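3.2 Household survey

Paper forms went to 362 households in Planen and Baysal in June. Each household noted who washed up after the evening meal and whether the dishes were dried by hand or left in a rack.

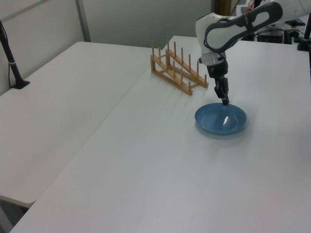

Forms missing 2 or more evenings were dropped. Answers were coded with the Grotilia scheme, which treats shared chores as a separate group.

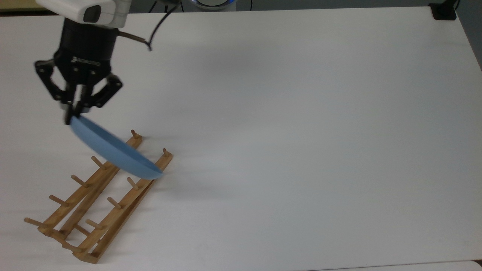

Households with children reported more shared washing up in both towns. Hand drying was more common in Baysal.

Figure 1. Plate and tabletop.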